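Ticket 457 -- Towel fold on the guest bed keeps failing the edge check
Site: Prakudthorpe, room-prep line
Opened by: Sewwandi Wickramasinghe
Status: Closed, with one follow-up open

Original report (Sewwandi)

Hello all, and thank you in advance for your patience with me, I know this one has been mentioned in passing before. When we demonstrate the towel fold on a made bed, the edge check rejects a good share of the runs, and the message is always the same: "lower edge not found." On the folding table we hardly ever see it. The girls on the early shift have started doing every fold twice to be safe, and they are going home with sore wrists, so I would dearly like to get to the bottom of it before the December bookings come in.

Things I have tried already: a fresh calibration of both grippers, a different towel, and closing the curtains after lunch when the light comes in strong on that side. The curtains made no difference that I could see.

Reply (Gayan Pathirana)

Thank you, Sewwandi, this is a lovely clear report. I went through the rejected runs from your last batch of 300 and they are nearly all on patterned bedding. On the plain sheets the check finds the edge and moves on. I can't say yet whether the pattern is the cause or whether it's the mattress giving way when the pads press down, which the table obviously doesn't do. Could you run one set on a plain sheet and one on a printed sheet, same bed, same towel, same person? And please ask people to stop doubling up the folds in the meantime. A rejected run costs us nothing, and I'd much sooner have that than a sore wrist.

Reply (Sewwandi)

Done, and it took most of the morning, but it was a cheerful one. Kobina Asamoah did all the folding. Plain sheet: no rejections. Printed sheet: rejected again and again, even when he went slowly. He also noticed something I had missed in all my fussing with curtains. When he comes in low, the pads drag the sheet up a little along with the towel, and on the printed one the check seems to follow the sheet instead.

While I have your ear -- Kobina has been in housekeeping far longer than any of us, and he asked me whether the "right" fold is the one he was taught or the one the software likes. I didn't have a good answer. He has changed how he holds his elbows, where he stands, even the order he does the corners, all to suit the tool. He doesn't mind, he says, but he would like to be asked.

Reply (Gayan)

He should be asked, and I'm sorry we hadn't. I've passed that to Armelle Caron, who looks after the working side of the Destari rollout, and she is going to sit down with the whole shift. On the technical side, Kobina's observation was the key to it. The check was comparing the towel edge with whatever moved last, so a lifted sheet fooled it.

Changes made:
Edge check now waits until both grippers are open and clear of the towel.
Approach height raised by 2 cm in the instructions for soft surfaces.
Runs rejected for "lower edge not found" are now held for a person to look at before they are thrown out.

Reply (Armelle Caron)

I spent a very pleasant hour with the early shift and came away with two requests. They want folding sessions split up with ordinary room work so that no one holds the grippers for a full morning, and they want the housekeeping fold written down as the standard, in their own words, with the software made to accept it. Both are agreed. Kobina is writing the first draft of the fold, and Sewwandi has moved the rota about so he has proper time for it.

There was worry in the room as well, about what becomes of the towel work once the machine at Herath can do it alone. I told them what I know, that no posts on this line are being cut this season, and that I can't promise further than that. I would like us to come back to it in writing, so please leave that part open.

Closing note (Sewwandi)

We repeated the printed-sheet set this afternoon with the new approach height and every run passed. I'm closing the edge check. Armelle's item stays open under her name. Thank you, everybody, and Gayan, the spare pads you sent over from Danbridge have arrived safely.

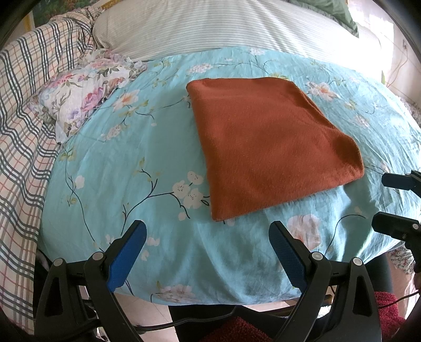

Sewwandi Wickramasinghe
Room-Prep Line Lead, Prakudthorpe

Sewwandi looks after the early shift and the bedding stock, and is the person to ask about folding sessions, grippers and the rota. Tickets for the line can be sent to her directly, or left in the tray outside the linen room if you would sooner write them by hand. She reads those at the start of each shift and types them up herself.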